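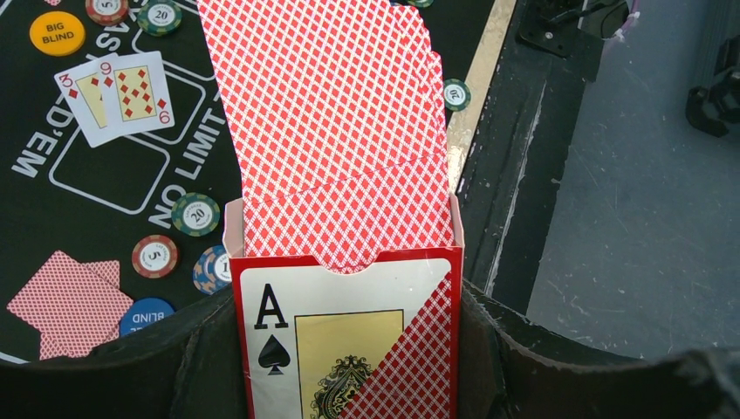
Session 3: Buying a Condo With a Tenant Already in It

Notes revised 1/7/18. Bring them with you, along with the sample lease from last time, and please write all over both. I left the margins wide on purpose.

Last session we looked at places that are empty on closing day, where the only person you have to please is yourself (and maybe your lender). Tonight we take the other kind, the listing with a line near the bottom like "currently tenanted, stable income." I bought one of those as my very first rental, I was thrilled with it, and I had read the lease about as carefully as I read the back of a shampoo bottle. So a lot of what follows comes from things I wish I'd asked!

We'll use the same property all evening. It's a one-bedroom in the Livari building on Wullitz Street in Estgate, unit 8, listed through the Wallner office. The tenant pays $869 a month. Hang on to that number, we'll be poking at it from several sides.

What you are buying

When you buy an occupied unit you get the walls and the lease together. In most places the lease carries on when the property is sold, and you step into the old owner's shoes. Whatever they promised in writing, you have now promised. If they agreed to replace the carpet in May, guess who is shopping for carpet in May.

People nod at this in class and then go right back to looking at the kitchen. I get it, kitchens are fun. But on a tenanted unit I'd like you to read the lease before you go to the showing, because it changes what you look at once you're there. If the lease says the owner supplies the refrigerator, you want to open that refrigerator. If it says the tenant can paint, you want to see what color they went with.

Rules on leases, deposits and notice are different from state to state and sometimes from town to town. I'm giving you the questions to ask. The answers for your own purchase need to come from a local attorney, and an hour of their time before you sign is money well spent.

Reading the lease

Start with the dates. Is there a fixed end date, or did the term run out a while ago and quietly turn into month to month? Listings tend to say "leased" for both, and they are very different animals. A fixed term gives you income you can plan on, and it also means you can't move in yourself or change the rent until it ends (unless the lease says otherwise). Month to month gives you more freedom and gives the tenant exactly as much.

Next, the rent. Does the lease say $869, or does the listing say $869? On our sample the lease matches, hooray. I have seen a listing quote a figure that included a parking space rented under a separate handshake deal, and the handshake did not come with the condo.

Then look for the small promises. Renewal options are the big one. A tenant may have the right to stay another term at the same rent, and if they do, your plans for an increase go in a drawer. Look for a first right to buy, too. Look at who pays for water, trash, heat, and the building's move-in fees. Look at pets, storage lockers, and anything written in by hand and initialed. The handwriting is where the good stuff is. I mean that, always read the handwriting.

Last, check the signatures. Everybody who lives there as an adult should ideally be on it. If somebody's name is on the mailbox and missing from the lease, ask.

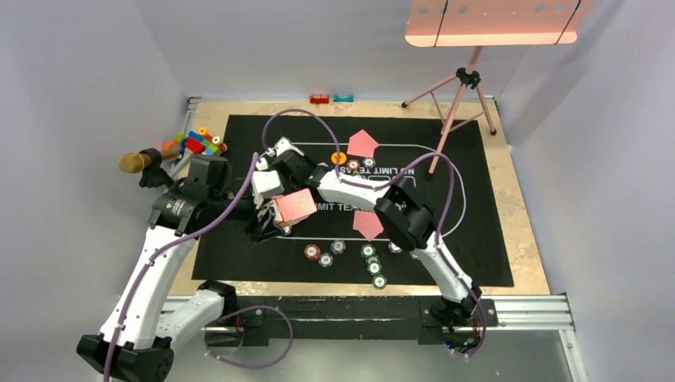
The poker mat on the tabletop, with both robot arms over it.

The estoppel certificate

Ugly word, lovely document. It's a short statement, signed by the tenant, that says what the tenant believes the deal to be: how much the rent is, when it was last paid, how big the deposit is, when the lease ends, whether the owner owes them anything, and whether there are side agreements.

Why bother, if you've got the lease? Well, the lease tells you what was agreed on the day it was signed. Life goes on after that. Owners knock a bit off the rent in return for shoveling the walk. Tenants prepay. Somebody's cousin moves in. The certificate gets all of it onto one page while you can still walk away or ask for the price to be adjusted.

Ask for it in your offer, in writing, with a deadline. In our sample offer I've used 15 days, and I've made the purchase depend on the certificate matching the lease. Some sellers grumble. A residential tenant may not be obliged to sign one at all, depending on the lease and where you live, so be nice about it and keep the form short. If you can't get one, ask the seller for a signed statement covering the same points, and know that you're leaning on the seller's word instead of the tenant's.

The deposit

I'm giving this its own heading because it's the thing most often forgotten at the closing table, and I have forgotten it myself. The tenant handed a deposit to the old owner. When the tenant moves out they'll be asking you for it. So it needs to reach you at closing, either as a transfer or as a credit on the settlement statement, and you need to know what your state wants done with it afterward (separate account, interest, a written notice to the tenant, and so on).

Find the line on the settlement statement. Put your finger on it. If there isn't one, stop and ask before you sign anything.

Ask as well for the move-in inspection sheet and any photos that go with it. Without them you'll have a hard time showing that the burn on the countertop wasn't there when the tenant arrived. A lot of small owners never made a sheet. In that case, walk through with the tenant soon after you take over and write down the condition together, room by room, with both of you signing. It's a friendly way to meet, too.

Rent for the month you close

Say the closing lands in the middle of the month. The tenant paid $869 to the seller on the first. Part of that covers days when you own the place, and that part should be credited to you. Usually the closing agent works it out by the day, and it's worth doing the sum yourself the night before. Divide the rent by the number of days in the month, then multiply by the days you'll own it. Check with the agent whether the day of closing counts as yours or the seller's, as customs vary and you don't want to be arguing about it in the parking lot.

If the rent is late at closing, your contract should already say what happens to it when it shows up. Mine didn't. The seller and I were both perfectly pleasant people and it still took ages to settle.

Is the income as stable as they say?

"Stable" is a salesperson's word and I don't hold it against them. Your job is to put something under it. Ask for a rent ledger showing what was paid and when. Bank statements with the private parts covered up are even better. A tenant who pays on the ninth every single month is stable in a way, I suppose, but your mortgage payment may not enjoy it. 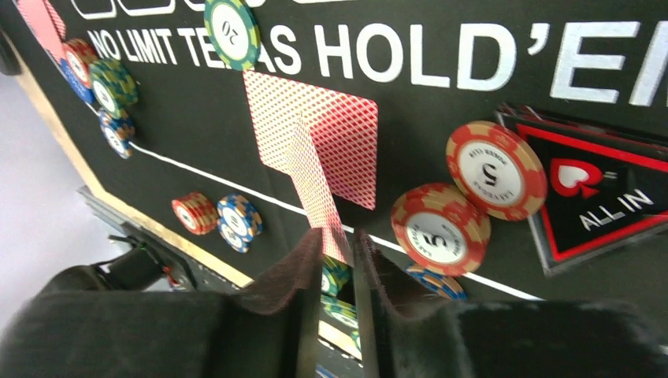 Then compare the rent with what similar units in the building and on nearby streets are getting. In the Livari building that's easy enough, because Wallner lists most of the rentals and will tell you the going rate if you call and ask. If the tenant pays well under that, you have room to grow once the lease allows. If the tenant pays well over, be careful, and ask yourself what you'd collect if they left in May and you had to find somebody new. Run your numbers on the lower figure. If the purchase only works on the higher one, it doesn't work well enough for me.

And please don't forget the costs that come off the top. Association dues, property tax (which may be reassessed after the sale), landlord insurance, repairs, a stretch of vacancy, and management if you aren't going to do it yourself. We'll fill in the full worksheet next time, so tonight just list them.

The showing

You'll be walking through somebody's home. They didn't ask for the place to be sold and they're probably wondering if they'll have to leave. Be on time, keep it short, and don't talk about rent increases in their living room (I've heard buyers do it, with the tenant standing right there holding the dog). Ask permission before you take pictures of anything.

Do ask the tenant if anything needs fixing, provided the seller's agent is fine with you chatting. Tenants know which window sticks and which neighbor practices the drums. Then look at the usual things from Session 2: water stains, breaker panel, age of the water heater, how the hallway smells.

Your first week as the owner

Send a letter introducing yourself. Include where to send the rent, how to reach you for repairs, where the deposit is now held, and a line saying the lease continues as it is. Have the seller sign a matching letter, so the tenant knows you're the real thing and isn't sending money to a stranger who slid a note under the door.

Change the insurance from the day of closing. Tell the association who you are and get the rules in their current version. Get all the keys, including the mailbox and the storage locker, and ask who else has a set.

For next time

Read the sample lease for unit 8 with a pencil in hand and mark every promise the owner has made. There's a handwritten one in there that most people miss on the first pass. Draft your introduction letter to the tenant, one page at most. And call a local insurance office to ask how a landlord policy on a condo differs from a regular owner's policy, then jot down what they tell you, as we'll be comparing answers at the start of class before we get into the worksheet.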